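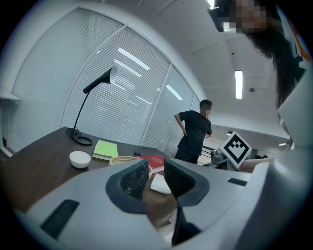
The desk by the partition, with the lamp, basket and red book.

Kitetti House, Shared Study Room
Minutes of the users' meeting, April 17, 2026

Present: Annelore Rieger (chair), Craig Moncrieff, Salamatu Garba, Lutz Ehlers (minutes)
Apologies: Jitendra Vashisht

1. Minutes of the last meeting
Approved with one correction. The key deposit is $8, not $5 as written under item 4.

2. Matters arising
The door closer was adjusted by the building office and no longer slams. The second window still sticks. Craig has reported it again and was given a ticket number, 3749, but no date for the work.

3. Desks
Annelore went through the complaints received since October. Most of them are about things left on the desks overnight. The brown desk at the partition was taken as the case to discuss. At present it has the black lamp, a small white bowl, a bright green notebook, the round woven basket and a red hardcover book on it, among other things.

Salamatu said the basket is useful and should stay. People put keys and phones in it while they work. Lutz asked whether it could move to the shelf by the door. Salamatu said it would not be used there. Agreed that the basket stays on the desk.

The bowl came from the kitchen in the winter and was used for paper clips. Craig would like it back in the kitchen, where bowls are short. Agreed. Paper clips go in the top drawer of the cabinet.

No name has been put forward for the green notebook or the red book. Lutz will ask in the next notice. If they are not claimed by the end of the month, the notebook goes in the lost property box and the book goes on the exchange shelf.

Loose papers and cloths left on any desk at closing time will be put in the tray under the window. The tray is emptied on the last working day of the month.

4. Desk lamp
Salamatu reported that evening users find the light at the partition desk too weak when the shade is turned up. The lamp can be turned down toward the page and she asks people to do that before requesting a new one. Jitendra had sent a note offering a Weidemann clamp lamp he does not need. Accepted with thanks, for the desk nearest the window, which has no lamp.

Craig asked that lamp cords be kept on the desktop and not left hanging over the front. No objections.

5. Partition
Annelore had a price from Bosex for a second partition on the window side. It would come to $52 a month on a rental basis, delivery included. Craig thought this was a lot for a room that is rarely full. Lutz was in favor because of phone calls. No decision. Annelore will ask Biron for a price to buy one outright and bring both to the next meeting.

6. Cleaning
Desks to be wiped on Mondays before opening. Whoever is on the list moves the items off first and puts them back after. Water marks on the brown desk were mentioned. Salamatu has wood polish at home and will try it on a back corner first.

7. Any other business
Guests: members may bring up to 5 guests a year, as before. Names go in the book at the front.

Craig asked for a hook for coats. Lutz has one and will put it up.

Actions
Lutz: notice about the notebook and book; coat hook
Craig: follow up on window; return bowl to kitchen
Salamatu: polish test
Annelore: price from Biron; thank Jitendra for the lamp

The next meeting will be called by Annelore once the price is in.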